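I'm going to put down what I've learned from keeping the coffee hour going in our apartment building. Putting it in one thread so I can link to it when people ask.

1/ The building has 30 units. For a long time I knew the people on my floor and the man with the big dog. That was it. I'd lived here six years by then.

2/ The first coffee hour was in June. I taped a sheet of paper next to the mailboxes that said coffee in the lobby, 9 to 11, come down if you want. I didn't ask for a reply. I've never asked for one since.

3/ I didn't expect many people. 17 came. Some of them stayed four minutes. I count that as coming.

4/ The notice matters more than I thought. My second one had a border and a long paragraph about community, and fewer people showed up. Went back to one line in thick marker. Time, place, coffee. Put it at eye level and take it down the same day, or people stop reading that wall.

5/ Coffee. I started with a bag from Driketti, the place two blocks over, because they grind it for you. It's a dark roast and a few people found it too strong. Now I get the Belluvura house blend. It costs less and I've had no complaints.

6/ Make one pot of decaf. I skipped it the first few times and the older tenants were polite about it, and then they left. Label it on both sides of the pot. A sticky note falls off from the steam, so use masking tape.

7/ Milk: buy a small carton of whole and a small carton of oat. I used to buy big ones and carry most of it back upstairs. Sugar goes in a bowl with one spoon. The little packets end up in the plants.

8/ Food. Keep it simple or it becomes a contest. For a while people brought things and each plate got fancier, until one neighbor told me she was staying away because she didn't have time to bake. After that I wrote "no food needed" on the notice. I put out a box of plain cookies. If somebody brings banana bread anyway I say thank you and cut it.

9/ Chairs. Put out fewer than you need. When there were enough chairs people sat down in their usual pairs and stayed there until 11. With six chairs, they go to whoever needs to sit and everybody else moves around.

10/ The lobby rug. We have a Woven runner the landlord bought, pale gray, not my choice. I roll it up before I start. Do this with any rug you'd have to apologize for.

11/ Ask the landlord first, in writing, and keep the reply. Ours said fine as long as the front door isn't propped open. We've stuck to that. When the management company changed I forwarded the old email and there was no trouble.

12/ Money. I pay for it. It comes to less than I used to spend on takeout in a week. For a while there was a jar, and people who couldn't put anything in it felt bad. I got rid of the jar. Now and then I find a bag of coffee outside my door and I use it.

13/ Things people talk about: the water pressure, parking, the hallway light on 3, their kids, whatever is going on with the Jiang Market expansion across the street. I don't bring topics. I tried a question card on the table once and it got used as a coaster.

14/ Complaints about the building will take over if you let them. I keep a notepad on the table. If someone has a repair problem I ask them to write it down and I send the list in on their behalf. Once it's on paper they usually move on to something else. The hallway light on 3 got fixed this way - it took two lists.

15/ You'll get one person who comes at 8:30 while you're still setting up. Give them a job. Ours does the tablecloth and she's better at it than I am.

16/ You'll also get people who never come. I stopped taking it personally. A man on 4 has never once been down, but he says hello in the elevator now and he didn't before. I think he likes knowing it's there.

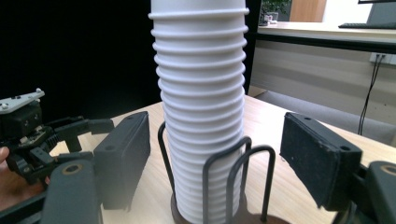
17/ How often should you hold one? Once a month. Every week wore me out by the second month and people started treating it like something they could always catch next time.

18/ Pick the same hour each time and don't move it for anybody, yourself included. I've been out of town twice. Both times I left the bag of coffee and the key to the supply closet with a neighbor and it went on without me. One of those was a bigger crowd than I usually get.

19/ Kids will come down in pajamas. Have juice. Keep the hot pots at the back of the table against the wall and the cookies at the front, so small hands go for the right thing.

20/ Cleaning up. I stop making coffee at 10:45. When the pot is empty people start drifting off and I don't have to say anything. Then it's wipe the table, fold it, roll the rug back out, take the trash down. Two people usually stay to help and it's never the two I'd have guessed.

21/ What changed in the building, as far as I can tell: packages get taken in for each other. Somebody shovels the side steps before I get to them. When the power went out last winter, people knocked on doors on other floors to check, and they knew which doors.

22/ A few people have asked if this would work in a building without a lobby. I've only done it in mine. A friend across town uses the laundry room and says the dryers are loud but it's warm. Someone else does it on the back steps from spring on.

23/ If you start one, let me know what your notice said. I'm collecting the wording. The shortest one I've been sent so far is "Coffee, downstairs, 10."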